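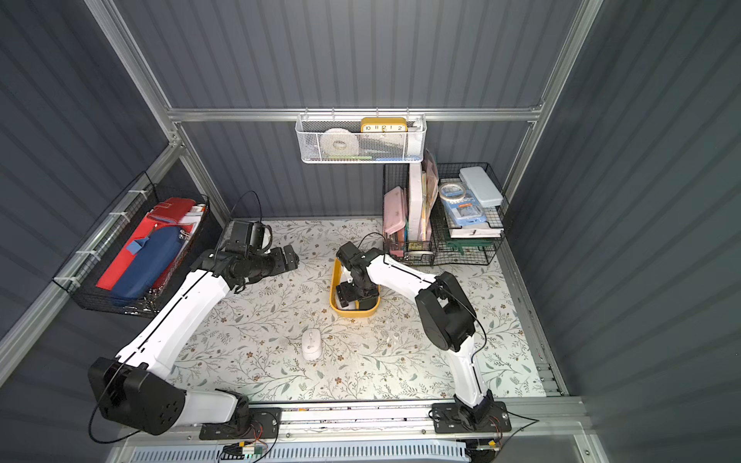 seguimos con la comparativa de pinzas, brazo izq con la Fadum, dcho con la Hirose. mismo controlador Dremirel en los dos

1/ Fadum: abre más, pero se come los bordes finos. 48 agarres buenos en la tanda corta, el resto al suelo

2/ Hirose mejor en la cesta amarilla, entra sin rozar casi nunca. Lenta eso sí. 775 ms en cerrar, medido dos veces

3/ el ratón blanco = pesadilla para las dos. resbala siempre por el lomo. probaré dedos de silicona

4/ camara de muñeca: bajé la exposicion y mucho mejor

5/ mañana tanda larga, 213 intentos por pinza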